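Lecture notes: Fixed and adjustable mortgages

A mortgage has two parts that matter to the borrower: the amount owed and the rate charged on it. With a fixed rate, the payment stays the same for the whole term. With an adjustable rate, it moves with the market. 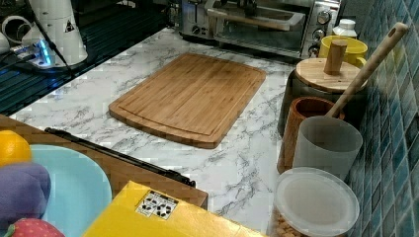 By Mahtab Nikzad | 2/16/23
3 min read

Take the Wivum case from January. The bank offered the Jalali household a fixed payment of $652 a month. The adjustable offer started $40 lower, but it could be reset every year after the first three. Work out how long the lower payment lasts before you compare the two — most students forget the reset.

Lenders also look at income. A household with steady pay can carry a higher payment than one whose pay changes from month to month.

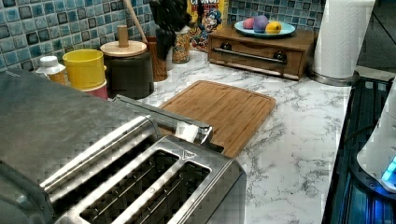

Fees come next. A loan with a low rate and high fees can cost more than a loan with a higher rate, mainly if the house is sold early. Add the fees to the total before you divide by months.

For next class, read the Ukum loan agreement and mark every clause that lets the lender change the payment.

Related
Reading a payment schedule
The Zimum refinancing case
Home lending since 1959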